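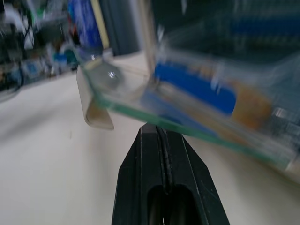 From: list member, Tradley
To: propulsion-history list
Sent: Tuesday, 9:40 pm
Subject: Re: Lotura nozzle, which throat diameter is correct?

Hello all,

Thank you for the many answers to my question about the Lotura ramjet. I was traveling and I could read them only yesterday evening. I will answer the longest one here, and I leave the quoted part below so that it is easier to follow.

> I have the Brivilport test report in front of me, the 1981 edition.
> It gives the combustor exit temperature as 1597 K in the summary table.
> The later booklet says "near 2000" and gives no unit at all. I would
> trust the table. As for the throat, my copy has a drawing, but the
> dimension is written by hand and I read it as 22 cm. Are you sure that
> your 27 is not the same number, badly copied? Also, did the engine ever
> run with the short inlet? I always believed it was only a ground model.

First, the throat. I looked again at my copy with a magnifying glass, and I must agree with you. The second digit has a flat foot, and a seven in the same handwriting, two lines higher, has a small bar across the middle. The digit in the throat dimension has no bar. So it is 22, and I was wrong in my first message. I am sorry for the confusion, especially to the member who already changed his spreadsheet.

With the smaller throat the mass flow goes down by about one third for the same chamber pressure and temperature, and this explains why my thrust estimate was so much higher than the value in the report. I had blamed the fuel mixture for this, and I spent two weekends on it.

Second, the temperature. I also trust the table more than the booklet. But please note that the table has a footnote, very small, which says that the value is an average over the exit section. The walls were cooled by a film of air, so the center of the flow must have been hotter. It is possible that the booklet gives the value in the center, and then the two sources do not disagree. I cannot prove this. If someone has the appendix with the thermocouple positions, I would be very grateful for a scan. My copy stops before the appendix.

Third, the short inlet. The ground model at Brivilport had the long inlet for all the runs in the report. The short one is mentioned in the plan for the next year, under the name Moen inlet, and I suppose that Moen is the workshop where it was made and not the person who designed it. I found no sentence which says that it was mounted. There is a line about "delay in delivery" and after this the inlet is not mentioned again. So I would write "planned" in the list of variants, with a question mark.

One more thing which is not in the quoted message. Somebody asked if the fuel was heated before injection. The report has a schematic with a heat exchanger, but the valves to it are marked closed for the first series. For the second series the marks are missing. I would not draw a conclusion from missing marks.

I will correct the data sheet and send it to the list when I have checked the units in every column. The old version has pressures in bar and in atmospheres in the same table, and this was also my mistake. Please do not use it until then.

Does anybody know if the library in Tradley still lends the wind tunnel logs, or must one read them in the building? Their catalog says both.

With kind regards from Tradley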